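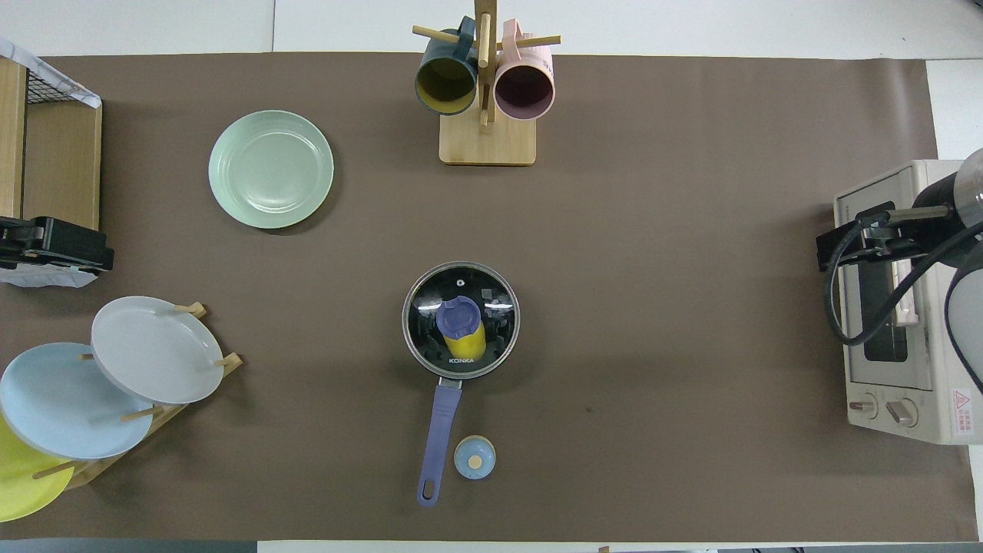

Photo: Vija Kütt / Birkell. Head camera view, Ukovberg kitchen bench.

4.2 Perception under glass and clutter

Figure 3. Head camera view used by the Clultero planner. Glass lid on the saucepan, a cup seen through it, mugs on the tree, plates in the rack.

Transparent lids are the main trouble here. Depth drops out on the glass, bright streaks from the lights come back as false edges, and the segmenter wants to merge lid and contents into one object. In the view of Fig. 3 the yellow cup with the purple lid is plain enough in color, much less so in depth. So we keep two hypotheses per pan: contents on top of the lid, contents below. The planner may not reach for anything seen through glass until the lid has been tracked off the pan.

Masks are refreshed at 8 Hz, the arm controller runs at 500 Hz. Nothing in between. We tried a mid-rate filter and dropped it, it added lag and hid bad poses insted of fixing them.

Mugs: handle pose first, then peg. A mug on the tree is treated as locked to its peg and only a lift along the peg axis is allowed. Cheap rule, removed most of the bad plans.

Plates in the rack overlap, so rim fitting uses the visible arc only. Arcs shorter then 40 mm are rejected. A rejected plate stays in the world model as an obstacle. Grasp candidates are scored for 30 ms and the best one goes out, even if the list is not finished.

The fixed camera is used for cross-checking object poses and for arm-to-arm clearance. It sees the plate rack from the other side, with one gripper down at the upper edges of the plates.
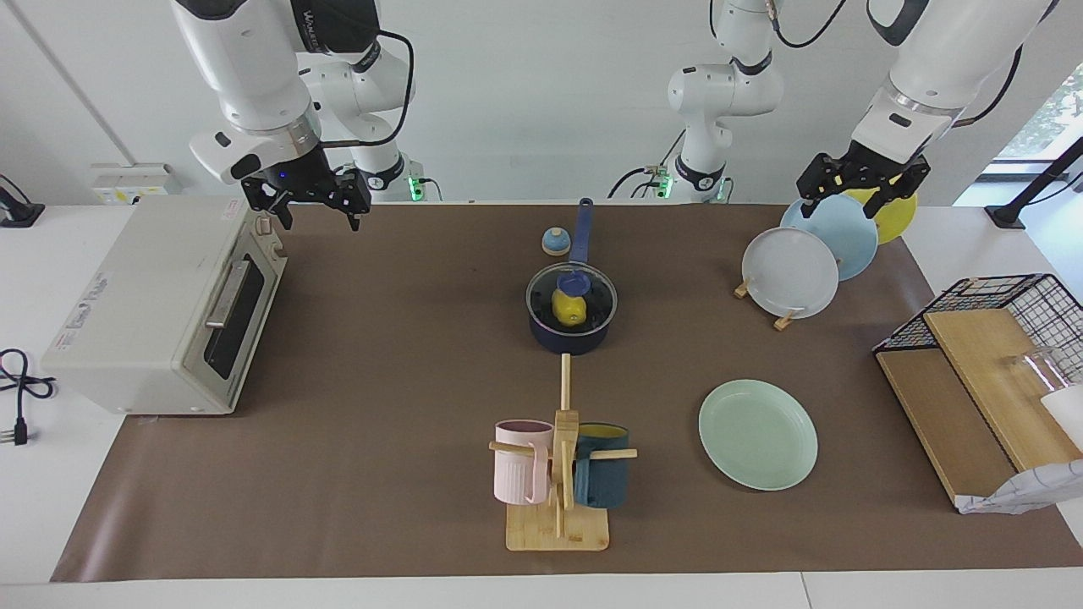
What happens when the two cameras disagree about a pose?
The planner keeps both poses, grows the obstacle to cover them, and asks for a new mask before any grasp on that object is allowed.

Disagreement is logged per object by the Org tool, with the mask and the arm state.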